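How Do You Teach a Robot to Pick Up a Bowl?

Gullance Young Explainers: Machines and How They Learn

Think back to when you learned to tie your shoelaces. Somebody probably knelt down next to you and showed you the loops very slowly, and then perhaps they held your hands and did it with you, and then you had a go by yourself and it all fell apart and you had to start again. Robots can learn in much the same way!
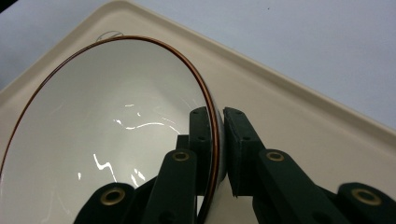
You might think the easiest way to teach a robot would be to write it a list of instructions. Let's try it with a bowl. "Move your hand to the bowl. Close your fingers. Lift." That sounds fine, doesn't it? But where exactly is the bowl? How wide should the fingers be before they close? Do you go for the rim or the bottom, and how hard do you squeeze something that might break? You know all of this without thinking about it, because you have been picking up bowls since you were very small (and I expect you dropped one or two along the way). Writing it all down would take pages and pages, and then somebody would move the bowl and you'd have to start over.

So people who build robots often show them what to do. This is called teaching by demonstration, which is just a grown-up way of saying "watch me".

Showing by hand

One way to do it is to hold a robot's gripper in your own hand. A gripper is the part that does the job of fingers. It usually has two pads that come together, a bit like your thumb and first finger when you pick up a biscuit. You hold it, you reach out, you pinch the rim of the bowl between the pads, and you carry the bowl to where it needs to go. A small camera rides along with the gripper and records everything it sees. The robot's arm doesn't have to be there at all! Later on, the recordings are given to a computer, which looks for the pattern: when the bowl looks like this, the hand moves like that.

Pinching a rim is trickier than it sounds, by the way. One pad has to go inside the bowl and the other has to stay outside, with the edge in between. Try it with your own finger and thumb and a plastic bowl at home. If you go in crooked, the bowl tips or slides off. Shiny bowls are harder still for a camera, as the light bounces off them in bright streaks, and those streaks move about whenever the bowl does. A robot has to learn that the streaks are only light and that the bowl underneath hasn't changed shape.

Showing by remote control

Another way is to drive the real robot from a short distance away. You might hold a pair of handles, and when you move your hand to the left, the robot moves its hand to the left too. People call this teleoperation. "Tele" means "far off", as in telephone and television. It's a little like playing a computer game, only much slower, and most people are rather clumsy on their first morning.

Once is never enough

At the Ketberg workshop, a beginner's set for one simple job is 105 demonstrations, and a harder job such as stacking bowls can need 588. That is an awful lot of bowls! They aren't all the same, either. The bowl might be on the left or the right, flat or tipped up, in a tray or out on the table. If you only ever showed the robot one bowl in one spot, it would be completely lost the moment you nudged it.

Even the wobbly tries can be useful. When a person nearly loses their grip and then catches it again, the robot gets to see how a mistake is put right.

Try it yourself

You'll need a friend, a pair of kitchen tongs, a plastic bowl and a tray.

Put the bowl on the tray. Ask your friend to watch without talking while you pick it up by the rim with the tongs and set it down again. Now let them copy you. Next, move the bowl, turn it on its side, and see whether they can still manage it. After that, swap over, and this time your friend may only tell you what to do in words, while you keep your eyes shut. Which was easier, watching or listening?

Words to remember

Gripper: the part of a robot that takes hold of things.
Demonstration: showing how a job is done.
Teleoperation: working a robot from a distance.

Next in this series, coming in August: how a robot knows when to let go.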